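Weight bench

18/03/2025 — by Védís Holst
2 comments · 72 shares

A weight bench is a padded seat or board used to support the body during strength exercises. Flat benches have a single fixed position. Adjustable benches have a hinged backrest, which allows the user to train at an incline or, on certain models, a decline. 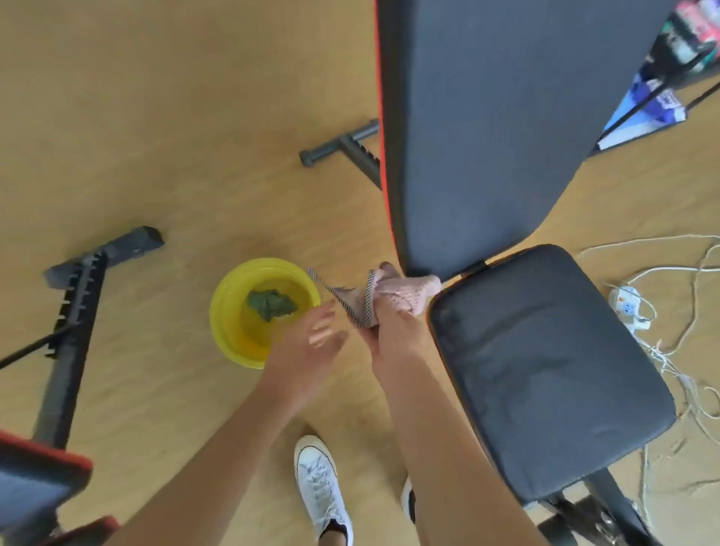 The angle of the backrest changes the muscles that do most of the work. A moderate incline moves effort towards the upper chest and shoulders — a steep one resembles a seated press. Most adjustable benches are set by a ladder or a pin, and the setting should be checked before any weight is lifted.

Padding is commonly foam under a vinyl cover. Covers wear first at the seat and may be replaced separately.

Comments

Lieven Willems: Could the article say more about decline benches?

Iara Arancibia: Clear, thank you. My pin was worn and I had not thought to look.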